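Flendberg Home Help > Furniture & Rooms > Desks and Storage

White desk with hutch: what goes in the cubbies, and what do I do about the lamp cord?

Posted Mon 15 October | Viewed 312 times | 2 replies

Nayara Quintana

I bought a desk with a hutch, secondhand, for $200. The seller called it a Kamath and said it with such confidence that I didn't ask what a Kamath was. I've looked it up since and I still don't know. It's white, it's solid enough, and it has more little compartments than I have categories of belongings.

My old desk was a door on two filing cabinets. Everything I owned sat in one heap on it and I knew where all of it was, by depth. Now I have architecture to deal with. My sister tells me a hutch "wants to be styled." I've lived with it since February and it hasn't said a word to me.
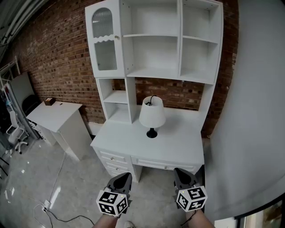
I work from home three days a week doing invoices for a plumbing supply company, so there's paper, and I'd like the desk to hold the paper and leave me somewhere to put my elbows. I also have a printer, a small one, and a box of chargers I'm afraid to throw out. The drawers will take pens and stamps, no problem. It's the upper part that has me beat. The cubbies have stayed empty because every time I put something in one it looks like it's for sale. The cabinet on the left has a door with ribbed frosted glass, which is supposed to hide things but I suspect only blurs them. And then there's the knob on that door, which is brass, while the ones on the drawers are silver. Somebody made that choice or somebody lost a knob. I go back and forth on whether to care.

The lamp is the other half of my problem. It has a white shade and I like it very much, but the cord comes up out of the top of the shade in a loop, like it's trying to leave. I have a power strip on the floor and I roll over its cables with my chair more often than I'd like to admit. Do I run the lamp cord behind the desk, down the side, or give up and buy one with a battery?

One more thing. The wall is brick and I rent, so please don't tell me to drill into it.

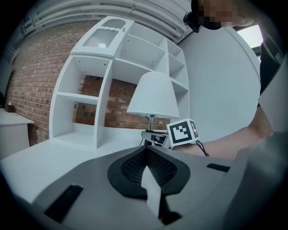

So, to boil it down: what goes up top, where does the lamp live, and should I match the knobs? I'd like to spend less on fixing the desk than I spent on the desk. I can use a screwdriver. I own a level, though we don't have a close relationship.

Sandrine Leclerc

I've had two hutches and got rid of one, so take this as coming from a person with a 50 percent record.

Start with paper. Get upright magazine files, the plain cardboard kind, and stand them in the widest cubby. One for this month, one for last month, one for "I don't know." When the third one is full you sit down on a Sunday and find out. Measure the depth before you buy anything! I ordered a set from Funer that stuck out two inches past the shelf and I hit them with my forehead for a year.

Chargers go behind the glass door. You're right that ribbed glass only blurs, but a blurred charger is a big improvement on a charger. If the colors bother you, put them in a pale box first. Don't put the printer up there. It'll shake, and you'll be standing up every time it jams. Mine is on a low stool beside the desk and I'd never go back.

You've got small holes in the side panels of those shelves, by the look of it. Check whether the shelf will move before you decide nothing fits. On my first one they were for pegs, on my second one they went nowhere and I never learned why they were there.

For the lamp, I'd put it on the side opposite your writing hand, so you aren't working in your own shadow. Unplug it, then take the cord back over the desktop and down behind, with two or three of those stick-on clips on the BACK of the desk. The desk is yours, the brick isn't, so stick things to the desk. Leave some slack or you'll pull the lamp over the first time you dust. If the cord seems loose where it comes out, or warm after an hour, have somebody look at it before you hide it.

Get the power strip out from under your wheels tonight. You can hang it under the desktop with heavy hook-and-loop tape, up by the back, as long as it doesn't get in the way of your knees. Check that the drawer still opens before you press the tape down. I didn't.

As for the knobs, leave them for a month. If you're still looking at the brass one in a month, unscrew it and take it to the hardware store with you, since the screw length is what gets people. I ended up buying four that way and using one. The other three are in the hutch.

etis_garage

why not just leave the cubbies empty? I left mine empty and it's fine. looks clean and no dusting around stuff

on the knobs, black spray paint, do all of them, fifteen minutes plus drying. take them off first. I did not take them off first

Nayara Quintana

Thank you both. I've moved the power strip, and the magazine files are ordered, depth measured twice. The chargers are going behind the glass on Saturday. Sandrine, what size clips did you use for the cord? The ones I found at the store look like they were made for garden hose.

Sandrine Leclerc

The smallest ones on the rack. Wipe the back of the desk with rubbing alcohol first and let it dry, or they'll be on the floor by morning.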